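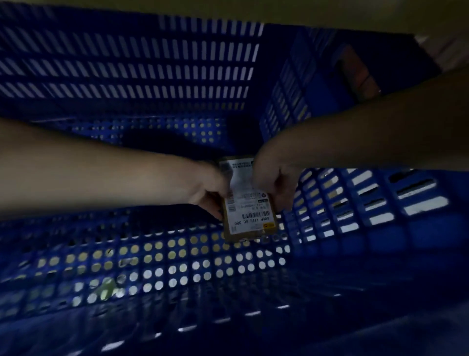 I've had the Pedeck Mine Map Kit spread over my dining table for most of the summer, and my family would like the table back. Before I fold it all up (if I can remember how it folds) I wanted to get down what I think of it, because a few of you have asked whether it's worth the 80 dollars.

Short version: yes if you have a relative who worked the Wukard camp, maybe if you just like old silver towns, and no if you want something to hang on a wall.

What you get is a set of large folded sheets showing the underground workings of the Pedeck mine level by level, a clear overlay you can lay on top to see what was on the surface, a fat paperback index of names taken from the old payroll books, and a booklet by Bok-nam Ahn that tells the story of the company from the first claim to the last pump being switched off. It's put out by Misus, who did that little guide to the narrow gauge line a while back. Same type, same slightly orange paper.

I'll start with the maps because they're the reason I bought it. They are gorgeous! The surveyor's hand lettering has been left alone, ink blots and all, and somebody had the good sense to put the modern road in as a faint dotted line so you can work out where you'd be standing. I finally understand how the 400 foot level connects to the drain tunnel. I grew up hearing my grandfather go on about that tunnel and I always pictured it running straight out under the church, and it doesn't, it bends off to the north well before it gets there and comes out by the creek. So that was one family argument settled, about forty years too late for him to enjoy it.

The overlay is the clever bit and also the annoying bit. Lined up properly, you can put a finger on the old boarding house and see exactly which stope was underneath it. But it curls. Mine came rolled while the maps came flat, and it has wanted to go back to being a roll ever since. I use soup cans on the corners. There are registration crosses printed on both, but on the deepest level they don't quite agree, so you have to pick whether you want the shaft collar lined up or the mill. I went with the shaft.

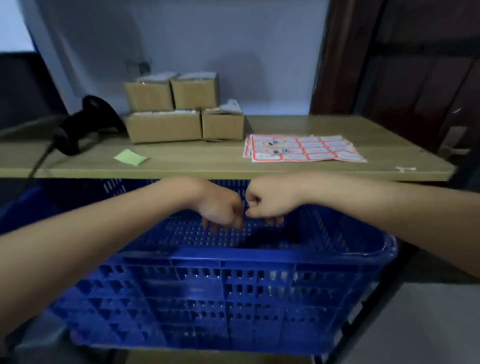 Page 2

The index has almost 3000 names in it, and I've spent far more evenings with it than I planned. Each line gives you the name, the job, the month first paid and the month last paid. Muckers, trammers, timbermen, hoist men, a blacksmith who seems to have been hired and let go every January for years. My great-uncle is in there twice with two different spellings, and you'd only catch it if you knew he boarded with the Um family, since the boarding deductions are listed in tiny print off to the side. Look at the deductions! They're easy to skip and they're the best part. You can see who was living with whom, who owed the company store, who was paying into the hospital fund and then wasn't.

A gripe, though. The names are sorted exactly as the paymaster spelled them, and the paymaster was no speller. There's no cross-reference at all. If your people had a name that an English-speaking clerk would have struggled with, get a pencil and a pot of coffee and read the whole letter, then read the letters on either side of it. Ha-neul Han found one of hers under the first name, filed as if it were the surname, after she'd given up on the book completely and gone back to it on a rainy afternoon.

Now the booklet. Ahn writes well and clearly knows the company papers inside out. The chapter on the lawsuit over the apex of the vein is the first account I've read that let me follow who was suing whom, and the pages about the two partners falling out over the concentrator are a treat. I could have done with more about the men underground and less about the stock price. The strike gets a paragraph and a half! There are people in town who could fill an evening on the strike. And the fire is dealt with so quickly I turned back to see if my copy was missing a sheet (it wasn't).

Some practical stuff. The box is too small for what's in it, so once it's out it won't all go back in unless you're very patient. The map paper is decent and takes a soft pencil, and the pencil rubs out again without lifting the ink, which I tested on a boring corner first. The staples in the booklet were loose in mine. The type in the index is small enough that I used a magnifier, and I don't use one for the newspaper. The maps have no grid letters along the edges, so if you're on the phone with somebody else who owns the kit you end up saying things like "down a bit from the second winze, no, the other one."

Would I buy it again? I would. I'd grumble at the price and then I'd buy it. If they ever reprint, I'd ask for a spelling index, a flat overlay, and another chapter on the fire. If you only want the story and don't care about the levels, see whether Misus will sell you the booklet by itself, I haven't asked them.

I'm bringing my set to the reading room on 27th July, overlay and soup cans included, so come and look up your people before you spend your own money. Bring your reading glasses, and a pencil, no pens near the maps please.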